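Hiduvia Club Handbook
Section 5: Your first picks with the hand-held gripper

By now you've charged the gripper and paired it with the club laptop (if not, go back to Section 4, I'll wait). This is my favourite bit of the whole Bustia project, because you finally get to pick things up! We do it by hand first, and the robot arm learns from our recordings in July.

What you need: the gripper, a shallow tray, a handful of toys and somewhere comfy to work. A bed is fine.

1. Put the tray down and drop the toys in any old way. Please don't line them up — the arm won't get tidy toys either.

2. Wipe the finger pads with a dry cloth. Fluff is a real nuisance.

3. Start the recording in Prudard and wait for the beep. Then count to five in your head before you move.

4. Open the fingers fully and bring them down on either side of the toy you've chosen. Go slowly, slower than feels natural.

5. Squeeze until the toy is held, then lift it clear of the tray.
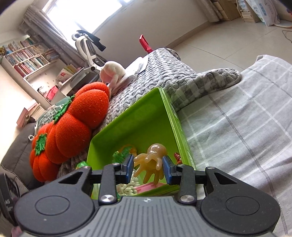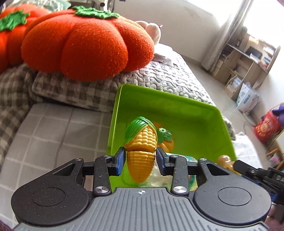
Fingers open around the octopus in the first one, and closed on the corn cob in the second.

6. Hold still for a moment, put the toy back and open up again. That counts as one pick.

7. Stop after 11 picks and save before you start the next lot. I once did 50 in one go and lost every single one when the laptop went to sleep.

Quintana tried these steps before I put them up and wrote back that step 4 needed a warning: if you come in at a slant, one finger touches first and shoves the toy across the tray, so turn your wrist before you go down and leave it alone after that. Fair point, and I've started doing it that way myself.

Note: toys that come apart, like the cutting vegetables, should be gripped near the join. If one splits, keep recording and pick up the pieces as separate picks.

Caution: keep your other hand out of the tray while the fingers are closing. The pads are soft but the linkages can nip.

Caution: don't force the trigger past its stop. If it feels stiff, check the two screws at the bottom of the arms and leave them snug, no tighter.

We've got roughly 329 good picks saved so far, so every batch helps. Name yours with your initials and the batch number, then carry on to Section 6 for uploading.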